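Home > Arms and Grippers > Kits and Services

Findiris task kit with Prodgate add-on: worth the money?

oda_bench
Started Sat 23 January

Hello all. I am writing about the Findiris task kit, the one for bowl and scoop work. For who does not know it: you get a printed bracket for the wrist, the cable set, a box of small objects and the Prodgate license for one arm. I paid 700 for the kit, shipping not included. We have it since August, so I think I can give a fair opinion now.

My work is dosing and placing of small food portions. I do not have a factory, only one table and one arm, and I wanted to skip the months of making my own fixtures.

I will go through it in the same order as the manual does.

1. Picking the small objects

The grip presets are good. For flat oval things the manual tells you to come straight down and close slowly, and to leave a little distance to the cloth. I changed the closing force one time only. What I do not like is that the preset does not care what stands behind the object, so with a bowl near to it you must set the retreat path by yourself.

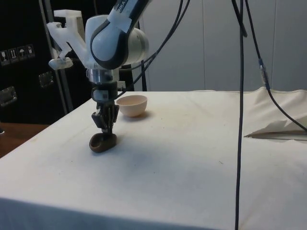

2. Scooping

This is the reason I bought it. The scoop has a wooden handle, and the fingers must close on the handle and not slip when the load changes. The preset holds it well with a parallel gripper. Pouring is less good. With big granules I had 9 bad pours in 44 tries. A bad pour for me means at least one piece is outside of the bowl. With fewer pieces in the scoop it was better, but I did not write down those numbers, so please do not ask me for them.
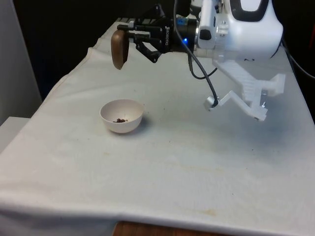 3. Bracket and cables

The bracket is stiff enough. The cables are too long for my table and the manual says nothing on how to guide them. I lost one afternoon with this.

4. Support

I wrote to them two times. The first answer came next day and was useful. The second was a link to the same page I had asked about.

My opinion: good for a small lab, too expensive if you have a printer and patience.

torquehound
Nice writeup. I don't agree on the bracket though. Mine started to sag after a couple of months and I had to redo the calibration every Monday. Sent it back, got a new one, same thing. 700 for plastic and a license is steep.

oda_bench
Which orientation do you mount it? I have it to the side, and the camera weight is small. Maybe with a heavier camera it is different. I did not see sagging, but I also do not check it every week, I must admit.

torquehound
Side mount, heavier camera. So could be that.

millstone8
Does it run with the Gollik controller? Their page says "most common arms" and then there's no list anywhere.

oda_bench
I cannot say, I never had a Gollik. Ask them before you pay. The license is bound to one arm and they did not let me move it to a second one, also not for a test.

fennelworks
I have it on a Gollik. It works but you need firmware 8 or newer, and the scoop preset comes in mirrored. You flip one sign in the config file. Took me a while to find.

millstone8
Thanks, that's what I needed. Which file?

fennelworks
tool_frame.cfg, the third block. Make a copy first.

gritandgrease
20 percent spilled would get me thrown out of the building. I don't see how anyone calls that "good for a small lab". A vibrating feeder does this job for half the price.

oda_bench
I understand, but a feeder does not pick a dish, and it does not change from beans to pellets when I want. For one product every day, yes, take the feeder. I change the product all the time. And the bad pours were with the preset as delivered. After I made the tilt slower it improved, only then the cycle is longer and I am not happy with that either.

gritandgrease
Fair enough. Still wouldn't pay for it.

torquehound
How much slower is the tilt? Half speed?

oda_bench
A bit less than half. I will post my values when I am back at the table.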